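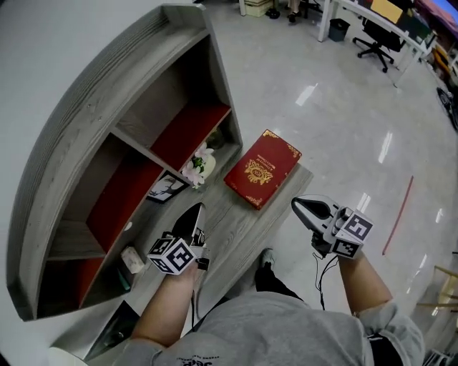 Setting Up a Desk with an Attached Shelving Unit

Irkora Home Guidance Series
Last revised 2026-09-08

These instructions apply to desks with a shelving unit fixed along the back or one side, including the wood-grain models supplied to residents of Zorevside. Allow an uninterrupted period for the work and keep the floor beside the desk free for items awaiting sorting.

Clearing the surface

Remove everything from the desktop and place it on a bed, a trolley or a second table. Lift pots from beneath, never by the rim. Large hardcover books should be carried flat and closed, with one hand under the spine.

Wipe the desktop with a soft cloth wrung out in lukewarm water, following the direction of the grain. Dry it at once. Scouring pads and undiluted bleach will dull the finish — this includes the grey and charcoal finishes, on which marks may not be noticed until later.

Arranging the compartments

Begin with the lowest compartment and work upwards. Heavy reference volumes belong at the bottom. The middle compartment, where it can be reached from the chair, should be reserved for items in daily use. Leave a gap of 2 cm at the front edge of each shelf so that small objects are not knocked to the floor by a sleeve.

Where a shelf has a curved outer side, do not stand narrow items against the curve.

Placing a large book

A decorated volume may be kept on the desktop if the shelves are too shallow for it. Gilt lettering and corner ornament wear quickly when rubbed against other covers, so nothing should be stacked on top. Lay the book closed at the far end of the desk, clear of the writing area and with all 4 corners supported. It may be set square or at an angle according to preference.

Flowers and jars

Potted arrangements are best placed where the shelf meets the desktop. Use a saucer under any pot holding live plants. Dark glass jars may stand behind the flowers, provided that their lids can be removed without reaching over the leaves.

Repeat the full procedure each December. Replacement shelf pegs may be ordered from Flanis under part number 971; residents should state the colour of the unit when ordering.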